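**Clestden allotments: hosepipe rules again**

**dokside_dan**
Anyone else get the letter? Water going up to 300 quid for the site, split by plot size. I'm on a half plot and I use two cans a night in summer, thats it. Meanwhile the corner lot have a sprinkler going till dark.

**marrowfat**
Got it. Fair enough imo. Meter reading was 3797 when they fitted it and it's been flying round ever since. Somebody has to pay.

**dokside_dan**
Somebody, yes. The sprinkler people.

**Malsha Barua**
Split by plot size is how every other site does it Dan. You can't meter each tap. Also half the loss is the leak by the bottom gate, been reporting that since November.
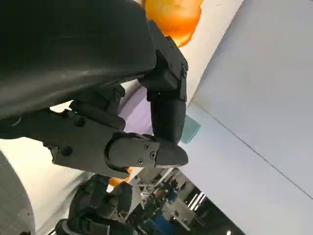
### Re: the leak

**tapwasher**
Had a look on my way home. Joint on the standpipe, not the pipe itself. New olive and some tape would sort it, ten minute job if the stopcock turns. It doesn't turn.

**marrowfat**
Don't force it!! Last one who did that flooded the leeks.

**tapwasher**
Wasn't going to. Soaking it in oil overnight, will try again Saturday.

**Malsha Barua**
Thanks. Keep the receipt for the fittings and I'll get it put through.

**dokside_dan**
Still doesn't fix the sprinkler. Ban them like they did in the dry year.

**rhubarb_jo**
Strongly disagree. I've got a bad back, can't carry cans up that slope. Sprinkler on a timer, 20 mins, early morning. Uses less than me sloshing about. It's people leaving hoses running in a trench that want a word.

**dokside_dan**
Ok timer is different. Didn't mean you Jo.

**marrowfat**
Water butts. 100 litre ones, off the shed roof. Mine lasted me most of June and I only topped up twice.

**rhubarb_jo**
What shed, mine blew over

**Malsha Barua**
Right, I'll ask for timers only and no open hoses. Anyone against, say so before Saturday. And Dan please pay the first half, you're the only one on your row who hasnt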